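Speaker notes, version 4. Talk: "Moisture, Lint and Pilling: Care of Cotton and Blended Bedding in Small Guesthouses"

Speaker: Caroline Langat, Clumine Textile Care
Slot: after the coffee break, questions during the talk are fine

## Before starting

- Check that the clicker advances the slides and doesn't skip. It skipped at the rehearsal.
- Swatches on the front table, sorted by weave. Do not hand them out until section 3.
- Handout has a misprint in the load table. Row two should read "half drum", not "full drum". Say this out loud before anyone writes on it.

## 1. Opening

Say who the talk is for: owners and housekeeping leads who do their own laundry or use a shared machine room. Hotels with contract laundry can use sections 3 and 5 and ignore the others.

Bedding is replaced for three reasons: staining, thinning, and surface wear that guests read as dirt. The third is the one covered least in supplier leaflets. A pilled sheet can be perfectly clean and still bring a complaint.

Case used throughout: the Neneck guesthouse, 11 rooms, one washer, one dryer, one line in the yard. They kept a paper log of every sheet from purchase to discard. Total entries at the time I received it: 1370. Mention that an entry is one wash of one piece, so a pair of pillowcases makes two entries.

Pause for the log slide. Do not read it out.

## 2. Fiber and finish

Cotton fibers in a spun yarn are held by twist. Washing and tumbling work short fibers loose. In pure cotton most of them break away and end up in the lint filter. In a polyester blend the stronger fibers anchor the loose ends, and a ball forms and stays on the surface.

Points to make:

- Blend pills show sooner on dark colors.
- Brushed finishes start with raised fiber and should be expected to shed in the first washes.
- Thread count says little about pilling. Staple length and twist say more, and neither is usually printed on the label.
- Softener coats the fiber. It reduces static and also reduces absorbency, which matters for towels more than for sheets.

If someone asks about enzyme finishing: yes, it removes surface fuzz at the mill. It also takes a little strength with it. Move on.

## 3. Handling colored pieces

Hand out swatches now. Ask for them back at the end of the section.

Colored pieces go wrong mainly by dye transfer and by uneven fading along folds. Fold-line fading comes from storage near a window, with the same edge facing out each time. Turn the stack or change the fold.

For the pull test, take a corner of the cloth, pinch it, lift, and let the weight hang from that point for a few seconds. A sound weave recovers when laid flat. A tired one keeps a small peak at the pinch. The test is crude and depends on who is doing it, so the same person should do it each time.
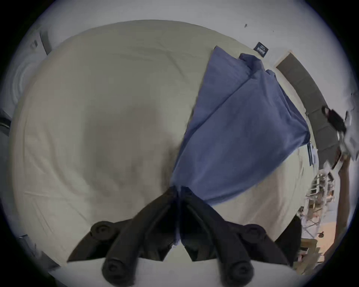 ## 4. Washing and drying

Load size first. A drum packed tight gives poor rinsing and heavy abrasion where pieces rub. A nearly empty drum lets single sheets ball up and throws the spin out of balance.

Order of work recommended to Neneck:

1. Sort by color, then by weight. Towels never go in with sheets.
2. Shake each piece out before loading. Folded corners trap detergent.
3. Close zippers and buttons on duvet covers.
4. Measure detergent for the water hardness on the local report and the soil level in front of you.
5. Remove promptly at the end of the cycle.
6. Dry to slightly damp and finish on the line or on a rack.

Step 6 draws objections because it takes space. Answer: overdrying is where the Neneck log showed the clearest difference. Sheets finished on the line stayed in service longer than sheets from the same purchase dried fully in the machine. Be careful here. The log was not a controlled trial, the rooms were not equally busy, and two batches were mixed up in February.

Lint filter: clean after every load. A blocked filter lengthens the cycle and is a fire hazard. Ducts need a separate schedule. Refer to the dryer manual, not to me.

Say a sentence on chlorine bleach. It weakens cotton when used often or rinsed badly, and it yellows some finishes. Oxygen bleach works more slowly and is kinder to dyes, but check the care label anyway. Never combine chlorine bleach with acids or ammonia.

Water break. Check the clock. If behind, skip the storage slide and go to inspection.

## 5. Inspection on the bed

Most wear is missed because sheets are checked folded. A fitted sheet under tension shows thinning at the hip and shoulder areas that can't be seen in a stack. Light from one side is better than a ceiling lamp.

Things to look for:

- Thin patches. Slide a hand underneath and compare with an area near the foot.
- Slack elastic at the corners. Replaceable, and worth replacing once if the cloth is good.
- Pills in a band where a guest's feet rest.
- Color on a pale sheet from a darker piece left on it damp. Keep blue and other strong colors off cream or white bedding until they are fully dry.

Grade each piece keep, mend or retire. Earlier versions of this talk used five grades, and staff at the Vilura lodge disagreed on the middle ones so often that the grades had no use.

Retired sheets make dust covers and cleaning cloths. Cut off the elastic first, as it scratches varnish when it hardens.
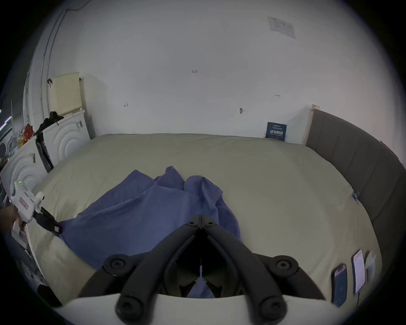 Mwanaisha Makokha objected at the last session that three grades hide too much, and that a sheet marked "mend" twice should go straight to "retire" without a further check. She also asked why pilling alone was not grounds for retirement, given that guests complain about it whether the cloth is sound or not.

Response to give if this comes up again: the twice-mended rule is reasonable and I have added it to the handout. On pilling, try a fabric shaver once on a flat, dry surface with light pressure. If the pills return within a few washes, move the sheet to a staff room or retire it. Shaving repeatedly removes fiber that the cloth needs.

## 6. Records

Keep it short. Four columns are enough: piece number, purchase date, wash count, grade. Mark the number on the hem with a laundry pen, on the underside, at the foot end.

Stoyanova labels survive hot washes but the adhesive type lifts in the dryer. Recommend the sewn type only.

Spreadsheet or paper makes no difference to the result. The sheet of paper must hang in the laundry room. Neneck kept theirs in the office for the first weeks and lost entries.

## 7. Questions likely to come up

**Linen?** Less pilling, more creasing, stiff at first. Fibers break along hard creases, so do not press the same fold every time.

**Bamboo?** Usually viscose. Weak when wet. Gentle cycle, low spin.

**Washing new sheets before use?** Yes, separately, to remove finish and loose dye.

**Ironing?** Pillowcases if at all. Slightly damp.

Collect any swatches still out. Handouts with the corrected table are in the box by the door.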